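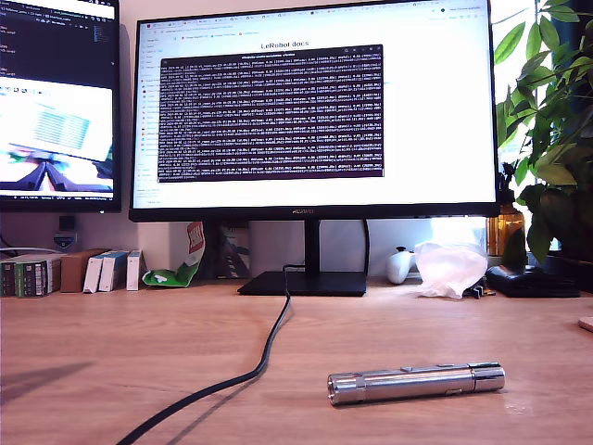 Reports of this kind say too little about the desks people use, a reader of our March report wrote to us, and asked that the next visit give less space to lobbies and meeting rooms and more to the places where work is carried out. The request was a fair one. The following report on the open day at the Akar building has been prepared with it in mind, and the common areas are treated only briefly.

Akar occupies 2,134 square meters on two floors of a former printing works. The building is divided into 16 rooms, most of them let to small technical firms and to project groups from larger ones. Our party numbered 14 and was received at the north entrance by representatives of the building office. Visitors signed the register, were issued badges, and were asked to leave bags in the cloakroom.

Arrangement of the visit

The tour began on the upper floor and proceeded room by room to the ground floor, with a short stop at the print room, which was closed for the replacement of a paper feeder. Visitors were permitted to look at occupied desks but were requested not to touch equipment or move any object. Tenants had been told of the visit in advance. They had not been instructed to tidy, and the building office stated that it would continue this practice at future open days. Our party considered the decision correct. A cleared desk gives little information about how a desk is used.

The desks

The building has 50 desks in regular use. The older ones came with the lease and are gray steel with linoleum tops. The newer ones, supplied by Folar, have a light wood finish and are now found in most of the upper-floor rooms. The light finish makes small items easy to find. On the desk seen at the start of this report, a ridged silver metal cylinder lay near the front, in plain view against the surface, where it might easily have been overlooked on a darker top. The same surface reflects light softly, and two members of our party asked whether this was tiring over a full day. The building office replied that it had received one complaint on the subject and had resolved it by turning the desk toward the interior wall.

Folar desks are ordered without drawers. Tenants who require storage may request a rolling cabinet, and several have done so. Others keep what they need on the desk itself, usually along the back. This uses depth that would otherwise be available to the screen, and the building office is considering a shallow shelf that could be fixed to the wall behind.

Screens and sight lines

Two screens per desk is the most common arrangement on the upper floor. Tenants bring their own, and makes and sizes differ from room to room. The desk shown here has a large Huawei monitor on a slim stand with a flat base, placed so that the user faces it directly, and a second monitor to its left. The main screen held a page of documentation with a terminal window lying over it, and the left screen held a code editor in its upper part and an image window in its lower part. The division is a sensible one. Material that must be read closely is kept in front of the user, and material that needs only a glance is kept to the side.

The building office does not supply monitor arms. A flat base takes up a certain area at the middle of the desk, and our party discussed at some length whether arms would be worth the expense. No agreement was reached. Those in favor pointed to the space recovered. Those against noted that clamps mark the rear edge of a wooden top, and that tenants move out more often than desks are replaced.

Cables

Cable management was the weakest point of the rooms visited. The Prelix trays fitted beneath the desks are of good size but are reached only from below, and most tenants have stopped using them for anything that is regularly unplugged. A thick black cable crossing the desktop in a long curve, as at the desk shown, takes up the part of the surface most needed for writing or for a keyboard. Thinner cables left hanging behind a monitor stand cause less trouble but collect dust and make cleaning slower.

The building office has obtained a quotation from Sheehan for grommets to be cut in the rear of each top. Our party recommended that one room be done first and the result reviewed after a full quarter of use. We also recommended short cable ties in a contrasting color, with one set kept in each room. 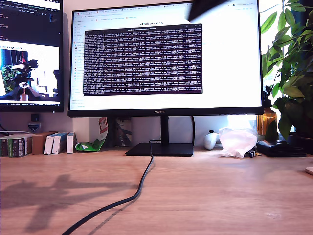
Small items and packages

Incoming parcels are held at the north entrance and collected by tenants before closing. What becomes of them afterward is left to the tenant. Small boxes and packages lined up along the back of a desk, as on the left side of the one illustrated, remain within reach and leave the front of the surface open. The arrangement works while the row is a single one. In two rooms on the ground floor the boxes had been stacked, and the lower ones could be opened only by taking down the rest.

Labeled bins are available from the supply cupboard at no charge. Few tenants were aware of this, and the building office agreed to post a notice.

Common areas

The kitchen on the ground floor is adequate for present numbers. The dishwasher was in use throughout the visit. The two meeting rooms must be reserved in advance and were both occupied, and our party did not enter them.

Matters for follow-up

The building office will send the grommet quotation when it has been revised to exclude the steel desks. We have asked also for the measurements of the Folar tops, which were not on hand during the visit. Members who took part are requested to return their badges by mail if they have not already done so.

Related reports

Storage Walls in Shared Workshops
Visit to the Sheehan Joinery Hall
Prelix Trays: Notes After One Year
Lighting for Rooms With Several Screens
March Report: Lobbies and Meeting Rooms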